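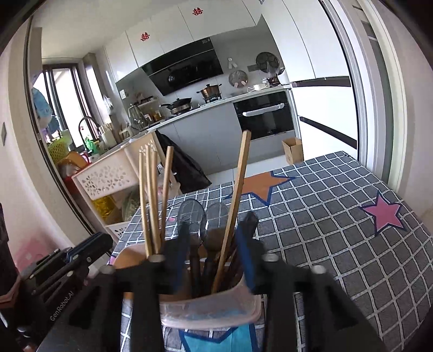
What size utensil holder do I need for a normal kitchen?
For one cook and one drawer's worth of tools, the medium. Chopsticks, a couple of strainers, spatula, a few spoons. Go up to the large if you keep a rolling pin or long tongs in there too.

Fotgate Utensil Holder - translucent plastic, countertop or table

Colors: pink, smoke, clear
Sizes: small, medium, large
Sold by: Norkum Kitchen & Table
Item no. 168

Stands up on its own, open top. Long handles lean, short ones sink to the bottom, thats just how these work. If your short stuff keeps vanishing get the divider (sold separate, fits medium and large only).

See-through sides so you can tell when crumbs or water are collecting down there. Dump it, rinse it, put it back.

Good for
- bamboo or wooden chopsticks, tips up or down, your call
- mesh strainer ladles, the round heads sit above the rim and don't get bent
- long wooden spatulas and stir fry turners
- wooden spoons
- ladles, whisks, the potato masher you use twice a year

Not for
- loose knives. Please. We sell a block.
- anything straight off the stove

Put a cloth under it. A folded dish towel does fine, catches drips and stops it sliding on a slick tablecloth. We have the Palma cloths in the linens section if you want a matching set, but any old one works.

Care
Top rack or hand wash. No scouring pads, they scratch and the scratches go cloudy. Bamboo and wood should be dry before they go in - a wet bundle of chopsticks standing in a cup smells bad by the end of the week. Empty it all out now and then, wipe the inside with a little vinegar, rinse.

Pairs with
Zollovden rack - white plastic, open shelves, for bags and greens and whatever else lands on the table. Ships flat, snaps together, no tools.
Palma cloth - light or dark, pack of 3
Fotgate divider - see note above on sizes

Shipping
Free over $40. Under that it's a flat rate, shows at checkout. Holders go out nested with paper between, if yours shows up cracked send a picture of it and the box and we'll send another one. Don't mail back the broken one.

Returns
100 days, unused. Used ones we can't take, its a kitchen item.

Stock note, May 19, 2022
Pink medium is back. Was out since January, sorry to everybody who emailed. Smoke large is almost gone and the next batch is not comfirmed yet. Clear is fine in all sizes.

Buying for a restaurant or a rental place? Case price on the large and medium, mixed colors OK. Write to Renato Domínguez at the shop and put the quantity and zip code in the subject line. He does the quotes in the mornings so if you write late you'll hear the next day.

Questions we get a lot

Does it tip over?
Can if all the heavy stuff leans to one side. Spread it out, put the heaviest handles in the middle.

Do the lids from the old Fotgate canister fit?
Sorry no, different rim.

Microwave?
No.

Can I use it for pens, brushes etc?
Sure, people do. Small is the better size for a desk.

Add to cart
Add to wish list
Back to Counter & Table Storage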